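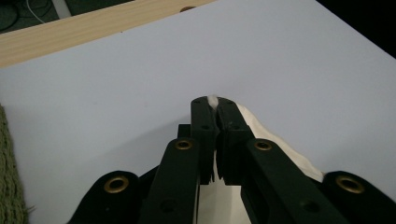

White cloth, small pinch, first look at how it lifts.

September 10, 2025. Folding table, Kunemside room.

Today was for the baby bodysuits from the Busundale bag, lot 706. The aim is a fold that sits flat in the basket and doesn't open up when the next piece goes on top. The fold we wrote down in March was worked out on plain T-shirts and it doesn't carry over well. A bodysuit has no sleeves to tuck in, and the bottom end narrows to a strip, so the lower half always wants to go its own way.

Started with where to hold it. Lifting from the middle of the chest gives a tent and the leg openings drag behind. Lifting by the shoulders is better, as long as the pinch takes in the binding and some of the body fabric next to it. If you take the binding alone it stretches and the neckline comes out wavy. Shoulders it is, both at once, then lay the piece down neck away from you.

The bear print ones are the main style in the lot: white, sleeveless, brown binding, bear face on the chest with its paws up and a line of small lettering under it. Good for this work, because the face shows right away if the piece is on crooked. I used the ears to line up left and right and stopped looking at the side seams.

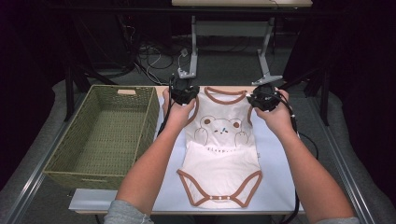
Next was flattening. Smooth from the neck down toward the snaps, one pass. Going the other way pushes all the slack up under the print and it has to be done again. There is a stubborn crease across the body below the lettering, which I think is from how they were packed in the bag. I stopped fighting it and used it as the fold line for bringing the bottom up. It falls a bit high, but the snap strip ends up on the chest and stays inside the fold.

Sequence as it stands:
Lay flat, neck away, print up.
Smooth down once.
Bottom up along the crease.
Left side in, right side over it.
Turn over so the snaps are underneath.
Into the basket, folded edge toward the far handle.

Basket stays on the left of the mat. Had it on the right last time and my sleeve kept catching the finished pile. The green woven one is stiff enough to hold its shape while pieces go in.
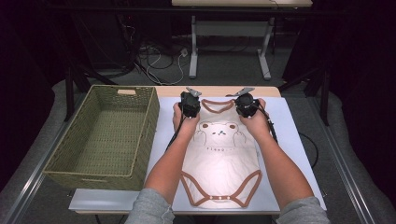
Lợi Đàm: I would close the snaps before folding. With them open, the back layer slides out from under the front when you bring the bottom up, and the leg binding ends up showing at the side. Also check the side seam label, it makes a lump if it gets folded over on itself.

Tried the snaps closed on 2 pieces after reading that. Cleaner at the leg openings, slower to do. Leaving it as optional for now and will decide when we have done a full basket both ways. Agree on the label. Lay it flat to the outside before the sides come in.

Then the crumpled start. Pieces never come out of the bag flat, so each trial should begin from a loose heap in the middle of the table. The trouble is finding a shoulder in it. Brown binding is the thing to look for, but on a heap the leg binding looks the same as the neck binding.
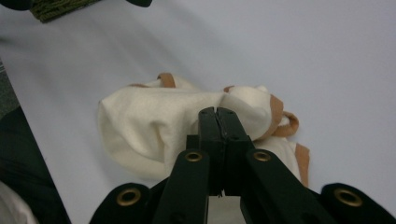
What helped most was picking up any fold near the top of the heap, raising it a little, and letting the rest hang until an edge showed. Then set it down and go for the edge. Pressing into the heap only packs the fabric tighter.

Left to do:
Write the sequence on the card for the Ratley table, replacing the March one.
Put the mat back square to the near edge, it creeps.
Ask Tô for more of the plain white pieces, same size. The order form has a minimum of 200, so check whether we can share with the other room.
Full basket with snaps closed, full basket with snaps open.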